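Section 4: Setting Up the Bowl and Adding Dry Ingredients

Use this section the first time you work with the large stainless steel bowl from the Doltari baking set. Read it through before you open any packages. The bowl should sit flat on a smooth, level table, with its full opening in reach. 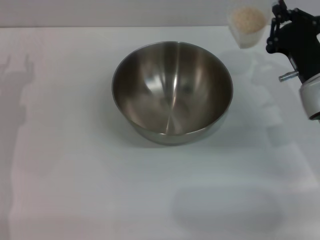 Urs Eder
Product Documentation, Grondier
25 January 2018

Preparing the bowl

1. Peel off the item label (no. 1082) and rub away any glue with a little cooking oil.

2. Wash the bowl in warm water with dish soap. Rinse it twice and dry it with a soft towel.

3. Run a dry cloth around the rolled rim. Water can stay under the edge after washing.

4. Set the bowl on the table and press lightly on opposite sides of the rim. If it rocks, move it to another spot.

Note: Streaks and pale patches on the inside wall are often reflections from the brushed finish. Tilt the bowl before washing it again. A reflection will move and a water mark will stay put.

CAUTION: Do not use steel wool or scouring powder on the inside of the bowl.

Adding dry ingredients

5. Measure the ingredients into separate containers. For the basic dough, you need 636 g of flour and 174 g of sugar.

6. Hold the container over the middle of the bowl, a few inches above the rim. Tip it slowly. Flour poured from higher up will drift onto the table.

7. Tap the side of the container to bring down what is left. Do not knock it against the rim.

8. Add the sugar in the same way, then stir with a wooden or silicone spoon until you see no separate layers. 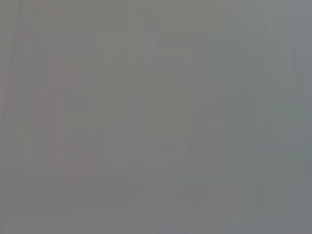

Figure 2. Close range.

9. If you are making a half batch, stop here and weigh the mixture before adding liquid. Take the weight of the bowl off the reading.

Note: The Idivov kitchen scale has to be zeroed with the bowl already on it. Wait for the display to settle before pouring. Add the last 100 g of any ingredient by the spoonful.

CAUTION: Never put the bowl in a microwave oven or over an open burner.

For liquids, go on to Section 5. For storage and stacking, see Section 8.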